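最終更新日：2018年6月23日

生活文化ゼミ　個人研究レポート
「ひとり暮らしの台所は、なぜすぐ物でいっぱいになるのか」

1．このテーマにした理由

最初は地元の商店街について調べるつもりだったんですが、5月に引っ越しをして気が変わりました。段ボールを開けても開けても台所のものが出てくるんです！自炊なんて週に三回くらいしかしないのに、菜箸が四組、計量カップが二つ、栓抜きにいたっては買った記憶すらない……。これは自分だけなのか、それともみんなそうなのか、気になって仕方がなくなりました。

先行研究は、正直に言うとあまり読めていません（先生ごめんなさい）。図書館で見つけた戦後の団地の台所についての本がおもしろくて、流し台の高さの話だけで一日終わってしまいました。昔の台所は土間にしゃがんで使うところもあったので、立って使う流し台が入ったときは相当な変化だったようです。そこから「作業する面の広さ」に興味が移り、このレポートでは道具の数と作業スペースの関係を中心に書くことにしました。

2．調べ方

ゼミの友人と、アルバイト先の知り合いに頼んで、台所の話を聞かせてもらいました。質問は次の通りです。

・引っ越してきたとき最初に買ったものは何か
・この一か月で一度も使わなかったものは何か
・材料を切るのはどこか（調理台、流しの上、食卓など）
・捨てたいのに捨てられないものはあるか

三つ目の質問は途中で思いついて足したので、早い時期に聞いた人にはあとでメッセージを送って答えてもらいました。返事が来なかった人の分は空欄のままです。

3．切る場所の問題

聞いてみていちばん盛り上がったのが、まな板をどこに置くかという話でした。ワンルームの台所だとコンロと流しのあいだがほとんどなくて、まな板を置いたらもう皿も置けません。そこで食卓に移動して切る、という人がけっこういるんですね。わたしもそうです。座って切るとたまねぎが目に近くてつらいです。 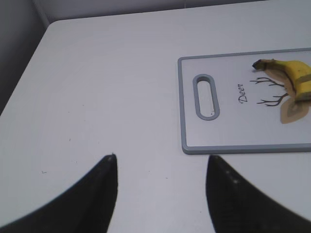 図1　白いテーブルに置いたまな板。縁と持ち手の穴まわりは灰色

流しに渡して使う細長いまな板を持っている人もいて、これは便利そうでした。ただ、洗い物がたまっていると使えないそうで、結局は片づけの習慣の話になってしまいます。いちばん割り切っていたのは同じゼミのケビン・ウレゴさんで、切るものは全部キッチンばさみで済ませるとのこと。ねぎも鶏肉もはさみです。これはこれでひとつの答えだと思います。

4．値段と「好き」の関係

わたしは最初、安いものほど使われずに眠っているんじゃないかと予想していました。でも話を聞くと、300円の皮むき器を毎日のように使っている人がいる一方で、4000円もした鍋を箱から出していない人もいました（箱がきれいだからもったいない、だそうです）。値段だけではぜんぜん説明できません。

むしろ効いていそうなのは「見た目が気に入っているか」でした。柄つきの道具は子どもっぽいと言う人もいましたが、気に入った柄のものは出しっぱなしにしやすく、出してあるから手が伸びる、という流れがあるようです。反対に、引き出しの奥に入れた道具は存在ごと忘れられます。うちの栓抜きがまさにそれでした。

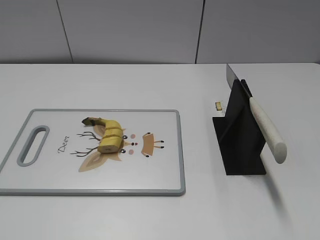 図2　鹿のイラストと「Deer」の文字が入ったまな板

もちろん、これは少ない人数に聞いた話なので、全体がそうだとは言えません。実家から持ってきたものについては、見た目が好きじゃなくても使い続けている人が多くて、ここは別に考えたほうがよさそうです。母が使っていたから、という答えには、こちらもちょっとしんみりしました。

5．自分の台所でやってみたこと

聞くだけではつまらないので、自分でも一週間、使った道具だけを台所に残す生活をしてみました。使わなかったものは箱に入れて押し入れへ。初日からおたまを箱にしまってしまい、みそ汁をマグカップですくうはめになりました。
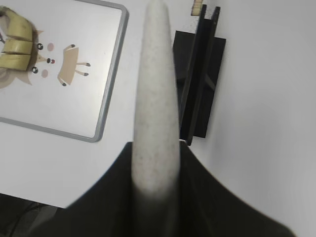
6．結果と感想

一週間後に残ったのは、包丁、まな板、フライパン、小鍋、菜箸一組、そして救出されたおたまでした。これだけでもだいたいのものは作れます。ただ、友だちが泊まりに来た日はさすがに足りなくて、箱から計量カップを出してコップがわりにしました。道具の数は、自分の料理の回数に加えて、人が来るかどうかでも変わるみたいです。この点は質問に入れておけばよかったと後悔しています。

あと、作業スペースが広くなると料理が早く終わるかと思ったのに、空いた場所にすぐ郵便物やかばんを置いてしまって、三日目には元通りの狭さでした。片づけ本を読んでいる場合ではなく、まず郵便物を置く場所を作るべきでした。

次にやるなら、実家暮らしの人にも同じ質問をして比べてみたいです。栓抜きは、まだ箱の中にあります。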